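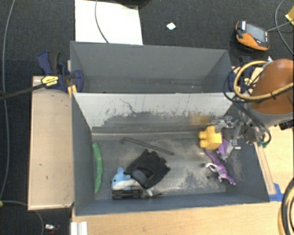

Hamada cell, gripper in the lower compartment.

Pre-run software checklist, Hamada cell, revision 14
Completed April 28, 2022 by Minoru Hayashi
Covers: arm controller, Skiltus planner, Atineo perception node, Zakine logger
Does not cover: the mechanical inspection, which has its own form and its own binder

Marks: OK, FIX (fixed on the spot, see comment), OPEN (runs allowed with the stated limit), STOP (no runs). Write a comment for anything that isn't a plain OK. "Seems fine" is not a comment. I have read 82 of these forms and it appears on most of them.

SECTION A. BEFORE ENABLING DRIVES

A1. Emergency stop pressed, state confirmed in the controller and in Skiltus. OK
Both sides agree. Press it again after any restart of the bridge process and watch the Skiltus side change. A green light in the status window only means that the window started.

A2. Controller clock and planner clock within 5 ms. FIX
They were 31 ms apart. The time service on the planner machine had been stopped and never started again. Restarted, waited for it to settle, now under 1 ms. At 31 ms the pose from Atineo gets matched to the wrong joint state, and you spend an afternoon calibrating a camera that was never off.

A3. Robot model in Skiltus matches the tool that is bolted on. OK
Compare the tool name, the flange offset and the mass. All three. The name matched in March too.

A4. Cable envelope loaded as a collision body. OPEN
The yellow and black bundle that loops over the top of the arm is modeled as one fat capsule along the link. It is a generous capsule, and still the loop sticks out of it when the wrist is turned well to one side. Until someone measures it properly, wrist rotation is limited in software to 80 degrees either way from home. Don't raise the limit because a plan failed. The plan failed because of the limit, and the limit is doing its job.

A5. Speed override. OK
Set at 10 percent for the first pass, 40 for the rest. Value read back from the controller. The slider in the interface shows what you asked for, so please don't copy your number from there.

SECTION B. BIN AND WORKSPACE MODEL

B1. Bin loaded as two compartments with a divider. OK
Revision 13 of the model had no divider. Skiltus was perfectly happy to sweep the gripper straight from one side to the other at floor height, in simulation, thank goodness. The divider is in now, with 15 mm of padding.

B2. Sloped walls present in the model. OK
The walls lean in toward the floor. A plain box model gives you floor that doesn't exist, and the planner will love that floor. Load the mesh, then look at it from the side before you tick this.

B3. Bin pose checked against the real bin. FIX
Touched off at three points with the stop in hand. The bin had shifted 4 mm against the stored pose. New pose saved under today's name. Yes, it is clamped. Clamps hold a bin where you put it, and they have no opinion on whether that's the right place.

B4. Clamps included as obstacles. FIX
The one by the wooden board was in the scene file. The second one, up near the cables, was missing. Added both as boxes, with the handles. Anybody who takes a clamp off also takes it out of the file, and the other way around.

B5. Blue tape corner used as the visual reference. OK
Bin corner meets the tape. If it doesn't, go back to B3 and don't fix it by moving the tape.

B6. Lower height limit. OK
Fingertips may not go below 6 mm above the modeled floor. Enforced in the controller and in the planner. I tested each one with the other switched off, which takes ten minutes and is the only part of this form I enjoy.

SECTION C. PERCEPTION

C1. Atineo calibration loaded and recent. OK
Reprojection error is inside the limit. The file has a real name this time. "calib_final_new2" has been retired to a folder where it can be with its friends.

C2. Empty-compartment test. OK
Point Atineo at the upper compartment with nothing in it and let it look for 1000 frames. It should report no objects. It reported none. Before the last update it kept finding a very confident something in the smudges on the divider, so this test stays on the form for good.

C3. Floor noise. OPEN
The floor of the lower compartment is dusty and scratched, and Atineo takes some of the paler patches for low flat objects. They come in under the score threshold, so the planner ignores them, but they fill up the log. I would like the threshold left alone and the floor wiped. Both of these are free.

C4. Object set detected. OPEN
The purple dinosaur is found every time, tail included. The green toy is found every time too. The black glove is the trouble. With its fingers spread out it lies nearly flat, it's dark on a dark floor, and the depth data there is mostly guesswork. Atineo either merges it with the blue and white plush tucked under it or returns two gloves. Limit for today: no grasps on anything labeled glove, and no grasps on the plush while it touches the glove.

C5. Thin objects. OPEN
The dark rod comes and goes. When Atineo loses it, Skiltus doesn't know it's there and may plan a finger right through it. Workaround: rod entered by hand as a static obstacle, 30 mm padding. It has to be entered again whenever the rod has moved. I know how that sounds. See E3.

C6. Arm masked out of the depth image. OK
The mask covers the links, the gripper and the cables. Check it with the arm down in the bin. With the arm parked at home the mask always looks wonderful.

SECTION D. PLANNING AND MOTION

D1. Approach from above into the lower compartment, dry run, gripper open. OK
Ten approaches, no contact. Two plans came out long and swooping and I rejected them by hand. They were legal plans. I just didn't want to stand next to them.

D2. Retreat defined before approach is executed. OK
Skiltus must hold a valid way out before it goes in. The setting is called require_exit and it defaults to false, a choice I have raised before and will raise again.

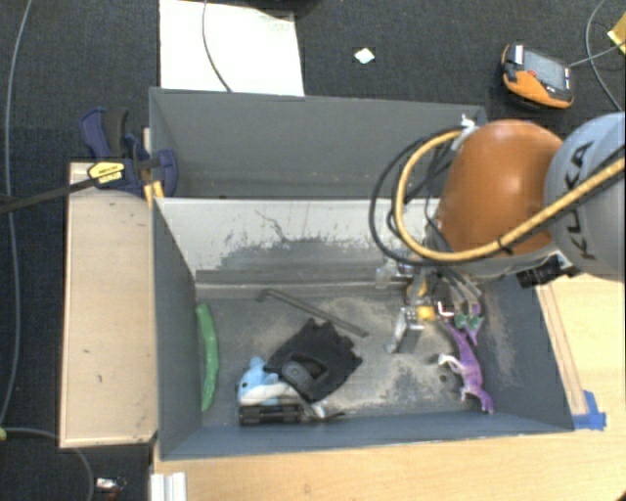
D3. Grasps near a wall. OPEN
The planner checks the fingers against the wall and does it well. It checks the mounting block on the arm against the wall only at the end pose, so what happens on the way down is up to luck and the padding. Padding is raised to 25 mm until the fix arrives. You will lose some reachable grasps along the left side, mainly on the long green thing. It can wait.

D4. Two objects closer together than a finger width. OK
Expected behavior is that the planner refuses and says why. It refused. The reason it gave was "no solution," the same reason it gives for everything, including once when I had forgotten to load a robot.

D5. Joint speeds near singular poses. OK
Went slowly through the two known bad spots. Controller slowed down as configured. No jerks, no alarms.

D6. Stop during motion, in software. OK
Sent the stop from Skiltus at mid-travel, then from the bridge, then pulled the network cable. All three brought the arm to rest inside the allowed distance. The third is the one that matters. Put the cable back afterward and write that you did. I put the cable back.

D7. Restart after stop. FIX
After the network test the planner offered to resume the old path from where it thought the arm was. Where it thought the arm was and where the arm was happened to match today. Auto-resume is now off. If you find it on, turn it off and tell me, and I'll go and have a calm conversation with somebody.

D8. Gripper command timeout. OK
Set to 2 seconds. If no reply comes from the gripper, the arm holds position. It does not lift "just to see."

SECTION E. LOGGING AND SIGN-OFF

E1. Zakine recording before drives are enabled. OK
Started, and I opened the file to look inside. We have one beautiful log from last month with every topic in it and no messages.

E2. Disk space. OK
Enough for the shift. Config snapshot stored as run set 3886, with the scene file, the calibration and the padding values all in the same folder. If you change any of those, make a new set. Do not edit 3886.

E3. Open items reviewed. OPEN
Carried over: A4 cable envelope, C3 floor noise, C4 glove, C5 rod, D3 mounting block. That makes five, two of them mine. C5 needs a proper answer by May, since a hand-entered obstacle is only as good as the memory of the person entering it, and I have met all of us.

E4. Handover. OK
The next operator reads the OPEN limits out loud before enabling drives. It feels silly and takes under a minute.

Result: runs allowed on the lower compartment, 40 percent speed, wrist limited, glove and rod rules as above. No transfers over the divider until D3 is closed.

Comments added after sign-off

The B4 clamp boxes were saved to the scene file but not to the startup copy, so a fresh launch would have loaded the old scene with one clamp in it. Copied over, checked after a full restart. Please add "restart and look again" to B4 in revision 15.

Also, the comment field for A2 still cuts off after 200 characters in the web form. I wrote this in a text file and pasted it back in pieces. Whoever owns the form, my regards.

M. Hayashi

Related items
Hamada cell: mechanical inspection form
Skiltus: scene file naming rules
Atineo: how to redo the calibration without crying
Zakine: opening a log and checking that it has messages
Checklist revision 13 (superseded, no divider)
Open items list, all cells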